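Chapter 4
Building a Hand You Can Hold

If you have come this far, you have a workbench of some kind (a real one, or the end of the kitchen counter that your family has agreed to give up), you have soldered a few joints you are proud of and a few you are not, and you have probably been wondering when we would get around to making something that moves. Well, the time has come! In this chapter we build a two-jaw gripper that you carry in your own hand, and by the end of it you will be picking up things all over the house.

People sometimes ask me why we begin with a hand-held tool when what they really want is an arm. My old workshop partner Drahomíra Machala asked the same thing the first winter we shared the space in Cikov, and she asked it loudly, with her coat still on. My answer then was mostly stubbornness, but I have grown into it. An arm adds motors, wiring, a power supply and a good deal of worry about what it will hit. A gripper you hold yourself lets you learn about jaws, pads and pivots while your own shoulder does all the heavy thinking. You feel it when a pad starts to slide. You feel it when the pivots are too tight — and they will be too tight, the first time.

We will go slowly. Section 4.1 covers the jaws and how to lay out their shape on paper before you cut or print anything. Section 4.2 is all about pivots, and I apologize in advance for how much I have to say about washers. Section 4.3 deals with pads, where you will try a smooth surface, then a textured one, and keep notes on both. Section 4.4 is the long one, a set of practice grips with a worksheet that Ayana Mekonnen drew up for her evening builders and kindly let me borrow.

Before you start, gather the following:

a finished jaw linkage, or the parts for one from the Chapter 3 list
8 pivot screws, with a few spares if you drop things as often as I do
2 grip pads, cut to fit your jaws
a small screwdriver that truly fits the screws
a notebook

You will also need things to pick up, and please don't go shopping for them. Whatever is lying around your room will teach you more than a box of matched wooden blocks. You want something flat-sided, something with wheels, something soft, and something annoying. A card box is a lovely first target, and so is a toy car. A key ring lying flat will have you muttering within a minute. Clear a spot on a low table, sit where you can reach all of it, and open the jaws wide before you come in over the top.
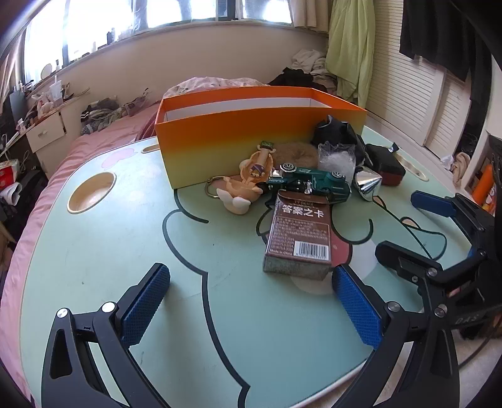 Bumine Shared Workshop, Home Builders' Club

Notice how the jaws are spread well past the sides of the card box. Beginners tend to open only as far as they think they need, and then one pad catches a corner and shoves the box across the table. Look too at the blue pads with their fine diamond texture, which we will come back to in Section 4.3. The box leans a little, so think for a moment about which two faces you would choose to close on, and write your choice down before you read on.

Matúš Vrabec, who read these pages in draft, wanted me to add that your first gripper will probably be ugly. Mine had 6 kinds of tape on it and I still have it on a shelf. Keep yours as well, and label it, as we will be taking it apart again in Chapter 8.

4.1 Laying Out the Jaws

Take a sheet of plain paper and draw a straight line down the middle. Everything on the left of it will be your first jaw, and once you are happy with the curve, fold the paper along the line and trace the second one through.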